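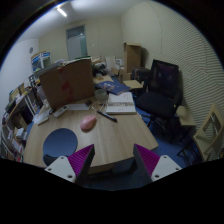 Una mesa de madera clara, con sus libros, su mando a distancia y su taza de cristal.

Cada noviembre vuelve a los despachos la misma prédica: la mesa limpia. Este año nos la trajo un folleto de la consultora Gronholm, firmado por Mogens Lauritsen, que promete recuperar horas de concentración a quien deje sobre el tablero únicamente lo que está usando. El taller de media jornada cuesta 484 euros por equipo. Las bandejas, el etiquetado y la visita de seguimiento van aparte, y con todo ello la factura pasa de más de 500 a 888 en cuanto uno marca las casillas de la última página.

Yo no me lo creo. O me creo una parte, la menos interesante: que una mesa donde no cabe el codo molesta. Para eso no hacía falta un folleto.

Miren otra vez la mesa de arriba. Un ratón rosa que no está sobre su alfombrilla, un bolígrafo negro atravesado, un libro o carpeta blanca bien gruesa, otro libro azul oscuro más atrás, un mando blanco junto a una hoja de papel. Detrás, unas bolsas oscuras amontonadas. Según el método de Gronholm, casi todo eso tendría que irse «a su lugar». La pregunta que el folleto no contesta es cuál es ese lugar. La estantería de la izquierda ya está repleta de libros, carpetas y cajas, y mandar allí lo de la mesa es cambiar el desorden de altura.

Hace tiempo compartí despacho con Kerstin Strömberg, que corregía manuales técnicos en Drarstead y tenía los papeles en capas. Encontraba una factura de la primavera anterior en lo que yo tardaba en abrir el cajón. Luego nos ordenaron la sala. Quedó preciosa, y Kerstin pasó un mes preguntando por sus cosas a gente que tampoco sabía dónde estaban – las habían metido en cajas rotuladas «varios 1», «varios 2» y «varios 3». Es un caso suelto, ya lo sé. Pero el folleto se apoya en testimonios igual de sueltos, con la diferencia de que los suyos sonríen.

Darragh Scanlon, que defiende el método y con quien discuto de esto más de lo razonable, me dice que confundo costumbre con eficacia. Puede ser. Le concedo los cartones: una caja alta en un rincón y otra al pie acaban formando parte de la pared, y con eso sí sería severo. También con las bolsas, que son el sitio donde las decisiones van a morir. Lo que le discuto es la hoja de papel, el libro a mano, el bolígrafo sin vaso asignado. Eso es trabajo a medias, y el trabajo a medias ocupa sitio.

Me molesta además el tono moral. En los textos de esta gente, el que tiene la mesa despejada piensa claro y el que no, algo esconde. He conocido mesas impecables de personas que llevaban semanas sin contestar un correo.

Si en su oficina les proponen el taller, pidan primero que alguien vacíe un estante y tire los cartones. Cuesta una tarde. Después vuelvan a mirar la mesa y decidan si todavía les sobra el bolígrafo.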